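4.2 Time alignment of the head and gripper streams

The planner in Prelik takes three video streams as input, one from the head and one from each hand-held gripper. Each device has its own clock, and the clocks drift apart during a long session. In our first version we corrected the drift only at the start of a recording. This was enough for slow work on a table, but it was not enough for cloth, where the fingers open and the material changes its shape in the same moment.

We therefore estimate the offset again every 400 frames. The head stream gives the pose of each gripper from its square marker. The gripper stream gives its own motion from the background. We compare the two speed curves and search for the shift with the smallest error. If a marker is hidden, the last good offset is kept and the segment receives a flag. Segments with more than 2 flags are left out of training.

The Istora set has 727 segments after this step. The same settings were used for all of them, and we did not tune the search window for single tasks. Colour correction is done after alignment, so it has no effect on the offset.

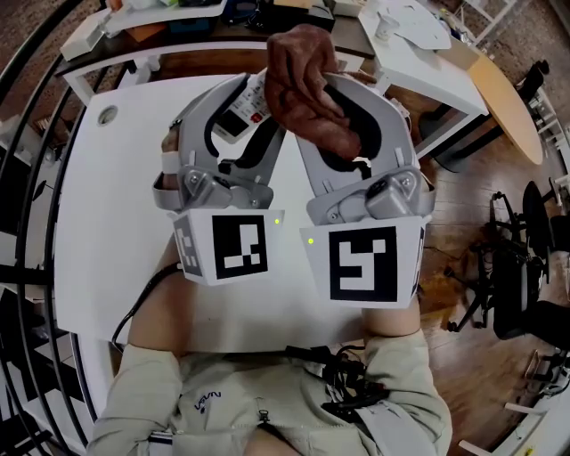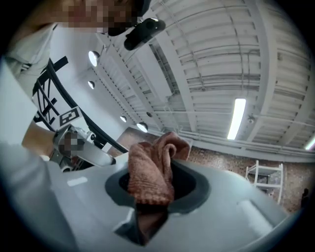
Figure 5. Head view with both grippers (first) and gripper view with a towel at a round opening (second).

Selamawit Endale remarked, on reading a draft of this section, that a constant shift between two speed curves cannot be found when the hands are at rest, and she asked how the method behaves in such pauses. We agree with this point. In the present version a pause longer than the search window simply keeps the previous offset, and the flag is not set. We plan to add a separate flag for this case.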